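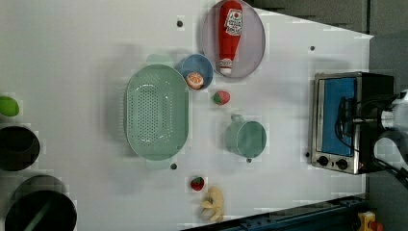

Learning to cook again: how the Tzanetos Centre helps people back into the kitchen

Stavros Vasilakis has spent 22 years working with adults who have had a stroke, and for most of that time he has been asked the same question in the first week. "They want to know when they can make their own breakfast," he says. "Walking comes up, driving comes up, but breakfast is nearly always there. It is the first job of the day and people do not like having it done for them."

Mr Vasilakis leads the daily living service at the Tzanetos Centre, which receives patients from the general hospital in Jaruvov and from the smaller clinics along the valley. The service was set up to help people return to ordinary household tasks after illness or injury. It now sees 300 people a year, most of them for a course of 28 sessions, and cooking takes up a larger share of the timetable than any other activity.

He is careful to explain what is meant by cooking. In the early sessions no heat is used and very little food is prepared. A patient may be asked to lay out what would be needed for a bowl of soup, to move items from one side of a table to the other, or to say in what order a simple meal would be made. "Making a cup of tea has far more steps than people expect," he says. "You have to remember why you went to the cupboard. You have to judge how full the kettle is by its weight. If one hand is weak, you have to decide what the other hand will do, and in what order. We would like people to find out which of those steps is difficult while they are sitting down and there is nothing hot nearby."

The work becomes more practical from the second week. Patients move to the training kitchen, where worktops can be raised or lowered and the hob has its controls at the front. They begin with cold dishes and go on to toast, eggs and vegetables. Each person chooses one meal at the start of the course and works towards preparing it without help. The choice is left entirely to the patient, and Mr Vasilakis believes that this matters a good deal.

"We had a gentleman who chose fish stew for six," he recalls. "He lived alone. I asked whether he might prefer something smaller, and he told me that he had made it every summer for his family and that he intended to make it again. So that was what we worked on. He could not hold an onion still, so we found a board with spikes on it. He could not lift a full pan, so he learned to ladle the water out. It took him the whole course and a few visits afterwards."

Asked whether the service relies too much on special equipment, Mr Vasilakis says that the question is a fair one. Catalogues are full of one-handed openers, weighted cutlery and tilting kettle stands, and families often buy a large number of them before the patient has come home. Many are never used. His team prefers to begin with what is already in the person's kitchen and to add one item at a time. A damp cloth under a mixing bowl will often do as well as a rubber mat. A wide pan with two handles is usually easier to manage than a deep one with a single long handle.

Home visits are made before the course ends. A therapist goes through the kitchen with the patient, and often with a husband, wife or grown-up child as well. Heavy dishes are brought down from high shelves, and the things used every day are put together near the cooker. According to Mr Vasilakis, these visits can be delicate. "A kitchen belongs to somebody. It has been arranged in a certain way for thirty or forty years, and we are proposing to move the plates. We ask first, and if the answer is no, we leave them where they are and think of something else."

Fatigue remains the difficulty that relatives find hardest to understand. A patient may prepare a full lunch at the centre and be unable to butter bread that evening. The service encourages people to cook early in the day, to sit down for chopping and peeling, and to freeze portions when they have the energy. Families are invited to a monthly talk on the subject, which is given at the community hall in Prustereo so that those without a car can reach it by bus.

Contact does not end with the final session. Former patients may telephone the service for 1,095 days after they leave, a period fixed when the present funding was agreed with the Tronus Foundation. Mr Vasilakis says that most calls come in the first winter, when people are indoors more and less likely to shop. Some ask for a further visit and others simply want advice about a new cooker or a change in medication that has left their hands unsteady.

The centre will open a second training kitchen in July, intended for people who use a wheelchair. It will have a lower sink, open space beneath the worktops and an oven with a side-opening door. Referrals may be made by a family doctor or by the hospital ward, and patients who completed an earlier course may also apply directly to the service.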